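Cilex Employees Get Their Table Back, Minus 29 Mugs

The long table in the second-floor break room at Cilex has been cleared for the first time since the company moved into the building, and people who work there are still getting used to the color of it.

"I had it down as gray," said Roy Greenwood, who has eaten lunch at the far end for 4 years. "I would have told you under oath that it was gray."

It's blond. It has a grain, too, long and fine, and on Wednesday afternoon a small crowd of accounts staff stood over it with the expressions of people visiting a newborn.

The clearing took most of Wed 10 April and was the work of Mebrat Ayele, who runs the office and who had sent three polite emails on the subject before sending one that was only a subject line. It read "TABLE." Anything left on it by ten in the morning, she explained in a follow-up, would be considered a gift to the building.

The building did well. The haul came to 103 items, all of them entered by Ayele in a spreadsheet that has now been shared with the whole company, including the Denver office, which has its own table and had been enjoying a quiet week. There were 29 mugs. There was a bicycle pump, a bag of tulip bulbs that had started without anyone, most of a chess set, and a Studer catalog so old that the chairs in it have come back into style. One shoe box held nothing but lids.

Owners were given until the end of the day to collect, and 78 of the items went home or back to a desk. The remainder is in two cartons by the copier. The mugs account for a good share of it, and Shigeru Furukawa in purchasing has asked that people stop describing the "World's Okayest Golfer" one as his. He doesn't golf. He does not know why it has his initials on the bottom.

Not everyone was in favor. Kazuhiro Uchida, whose stack of trade magazines formed what he calls the north wall, argued in a reply to all that a full table shows a busy office. He also pointed out that the magazines had been holding up one side of the Petchrat rice cooker, and that it would need somewhere to go. It has gone to the counter. It works the same there.

Then there was the scrubbing. Renji Kikuchi from the mail desk took the first pass with dish soap, the second with something called Flundatar that he brought from home in an unlabeled spray bottle, and the third with a plastic ruler, for what he would only refer to as "the soup area." He was at it until well after four, and turned down two offers of help on the grounds that the other people would do it wrong.

Pale wood, and plenty of it. 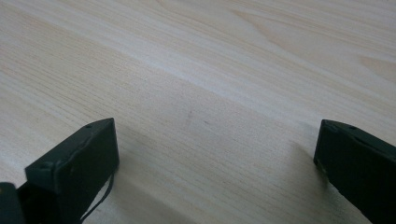
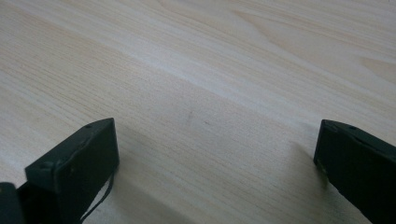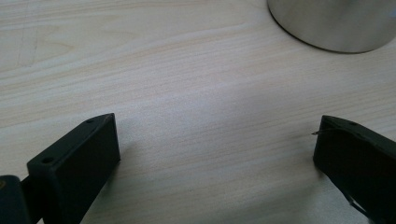
Ayele's new rules for the table went up on the break room door before anyone had put their coat on. Food may stay as long as the person eating it does. Mail goes to the mail desk, bulbs go in the ground, and birthday cake is allowed overnight only if it's covered and only if there's enough to be worth the trouble. She has no quarrel with the brushed-metal cylinder standing toward the back corner in the last of the three pictures, though Uchida has already asked whether its presence sets a precedent. It doesn't, she wrote back. The small faint marks left in the wood can stay where they are as well, over the objections of Kikuchi, who wanted one more go with the ruler.

The two cartons will sit by the copier through the end of April, after which they go to the thrift store on the corner, if the thrift store will have them. Ayele called ahead to ask and was told they were all right for mugs.

Lunch was served at the table on the day after the clearing and passed without incident. Greenwood took his usual place at the far end and found he could see the other one. A second cleanup, covering the windowsill and whatever is behind the microwave, has been penciled in for later in the spring, and Furukawa would like it noted that the golf umbrella isn't his either.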